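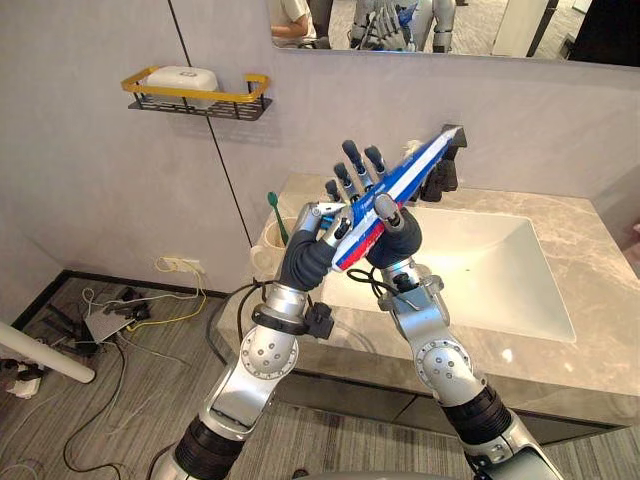
Is a five-finger hand worth the trouble over a two-jaw gripper for household objects? For long objects that have to be held by both arms at once, I now think so, and for nearly everything else I would still bolt on the two-jaw.

Mar 12, 2021

I have been running the two end effectors against each other on the bathroom set. The hands are the Anano ones, with the gloves on. The grippers are the Purnley parallel jaws I wrote up last July. Same arms, same controller, same teleop operator (me), same list of objects.

The total was 246 trials, split evenly. A trial counts if the object is picked up, passed to the other arm, held by both for two seconds and put back without a drop. Regrasps are allowed but logged.

On small rigid things the jaws won easily. Toothbrush, cup, soap box: close, check motor current, lift. The hands can do all three, but the thumb has to be placed first, and I spent longer on thumb placement than on the rest of the motion put together. Cycle time with the hands was roughly 70 percent longer on the cup.

The toy sword went the other way. With parallel jaws on both wrists, any angle error between the arms turns into torque on the object, and the object is light plastic on a long lever. It rolled in the jaws on most attempts. Softer pads helped a little and then started peeling. With the hands, one low on the sword and one at the middle, the fingers absorb most of the disagreement between the arms. I could tilt it through a fairly wide diagonal over the sink before the lower grip began to creep.

Gloves matter more than I expected. Bare fingertips slid on anything glossy. The gloved hand holds, but the fabric bunches at the base of the fingers and shifts the zero on the flexion readings, so I re-zero after every glove change. That step is now in the startup script.

Controller notes. The Whitelaw firmware sends finger commands on the same bus as the arm joints. At the default rate the hands saturated it and the arms stuttered. Error 3922 in the log is this, whatever the manual says about cable length. Dropping the finger rate to half fixed it – no visible loss in grip quality.

Cabling is still bad. The wrist run needs slack for full forearm rotation, and slack catches on the counter edge. I have a set of Ciken clips on order and will try routing along the outside of the elbow.

Still to do: the same list with a hand on one arm and jaws on the other, and a repeat of the sword trials at lower finger current. I also want to log slip properly, as at the moment it is me pressing a key when I think I see it.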